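Marulanda Public Hearing Room
Inspection Checklist, Open Meetings and Records Rules
Form completed 17/03/2025

Each item is marked Pass, Fail or Open. Comments are for the clerk's office and will be attached to the public copy.

1. Notice and agenda

1.1 Meeting notice posted at the street entrance. Pass.
1.2 Notice shows time, room and how to ask for an interpreter. Fail. The interpreter line was dropped when the February template came in. Put it back before the next posting.
1.3 Agenda matches the version on the website. Pass.
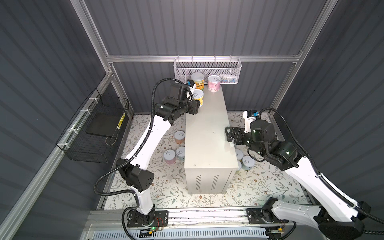

White basket on the top rail, black basket on the left wall.

2. Public access

2.1 Main doors open from the inside without a key. Pass.
2.2 Aisle clear from the doors to the speaker's stand. Pass. Stacked chairs were moved back to the wall during the visit.
2.3 Spaces for wheelchair users marked. Open. Two are marked. The floor plan on file shows three. Clerk to confirm which is current.
2.4 Exit signs lit. Pass.

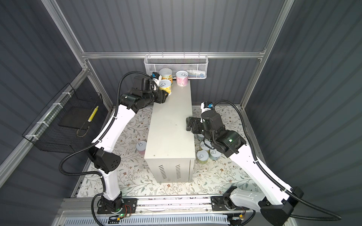 3. Records and exhibits

3.1 Sealed exhibits kept apart from public files. Pass.
3.2 Sign-out log complete. Fail. Two entries have no return date. One of them is the Forkon zoning appeal file, which was on the shelf when checked. The other is the Plallness license transcript, not found.
3.3 Retention labels on all boxes. Pass, but several are handwritten and hard to read. 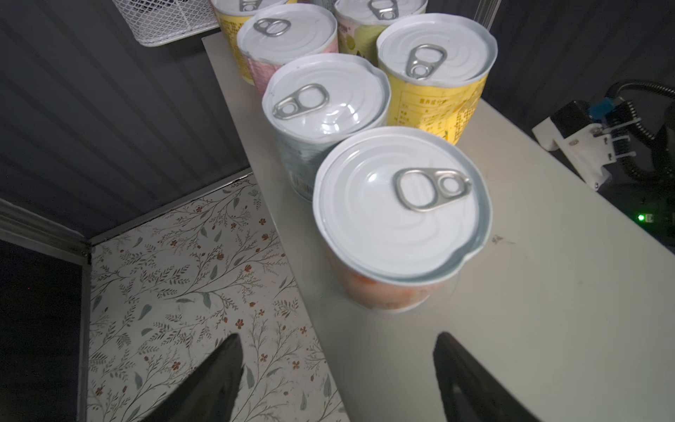 Cans with orange, yellow and pale labels.

3.4 Copy fee schedule on display. Pass. Same rates as the last inspection.

4. Recording equipment

4.1 Backup recorder tested. Pass.
4.2 Microphone cables taped down. Fail. Tape has lifted near the witness table and is a trip hazard. Brokus holds the maintenance contract; work order sent.
4.3 Sign stating that hearings are recorded. Pass.
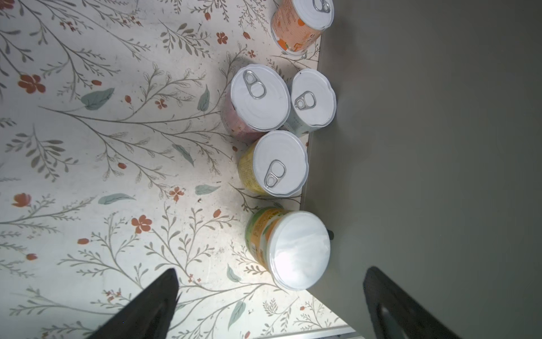 Small ring-pull cans and a larger container with a plain white cap.

5. Follow-up

Items 1.2, 3.2 and 4.2 to be corrected before the room is next used for a hearing. Item 2.3 stays open until the clerk replies in writing.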